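# Vaughan County Library Opens Paper Records Project to Residents

3/31/21

The Vaughan County Library has begun accepting family papers, letters and local business records for its new Home Papers Project, the library announced this week. Residents may bring in documents to be scanned free of charge and may take the originals home again once the work is finished. Copies will be added to the local history collection, with the owner's written consent.

The project is open to anyone who lives or has lived in the county. Library staff are most interested in papers dating from before the Dudgate Mill closed, including pay slips, rent books, school reports, church programs and personal letters. Photographs will also be accepted, although the first round of work will give priority to written material.

"Much of what we know about daily life in this county is sitting in kitchen drawers," said Glenys Phillips, head of local history at the library. "We have the minutes of the county board going back to the beginning. We have very little that tells us what a family paid for coal, or what a mill worker wrote home to her sister. Those are the papers we would like to see."

The library holds nearly 500 items of this kind at present, most of them donated by the families of former mill employees. The largest single group is the Raketell collection, a set of order books and letters from the Raketell dry goods store on Canal Street. It was cataloged over the winter and may now be viewed by appointment in the reading room.

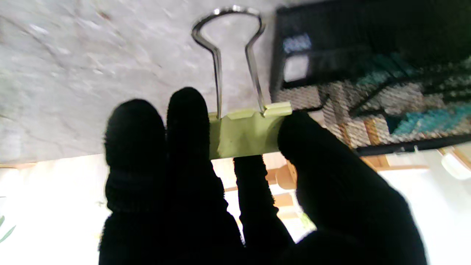

Residents are asked to prepare their papers before bringing them to the library. Letters should be unfolded if this can be done without force, and each group of papers should be kept in the order in which it was found. Staples should be left in place for library staff to remove. Rubber bands and adhesive tape should not be used to hold papers together, as both leave marks that cannot be cleaned. A binder clip with silver wire handles, set on the edge of the sheet, is acceptable for the trip to the library, provided that a folded strip of plain paper is placed under it on fragile items. Staff will take off all clips and fasteners before scanning and will return the papers in acid-free folders.

Papers that show signs of mold or insects should be placed in a sealed plastic bag and must not be opened inside the building. Owners should tell the front desk when they arrive, and a member of the staff will meet them at the side entrance.

Scanning will be carried out in the former map room on the lower level, which was fitted with new shelving and lighting in February. The work was paid for by a grant from the Stasteck Fund, which supports small libraries and museums in the region. The grant also covers the cost of folders, boxes and two part-time scanning positions for the length of the project.

Appointments are required, and each household may book up to 2 hours at a time. Owners may stay while their papers are scanned or may leave them at the library with a signed receipt. Papers left with the library will be ready for pickup within six weeks. Larger collections may take longer, and staff will agree on a date with the owner in advance.

Owners may ask that names, addresses or whole pages be withheld from public view. Medical records and papers concerning living persons will not be made public without the consent of the person named — a rule that already applies to the rest of the local history collection.

Phillips said that residents should not discard papers because they appear to be of little value. "People apologize for the things they bring in," she said. "A grocery list is useful to us. A torn envelope with a date on it is useful to us. Please let us look before you throw it away."

Appointments may be made at the front desk or by calling the library during opening hours. Residents who are unable to travel may ask for a home visit. Masks are required in all parts of the building, and visitors to the map room will be limited to one household at a time until further notice.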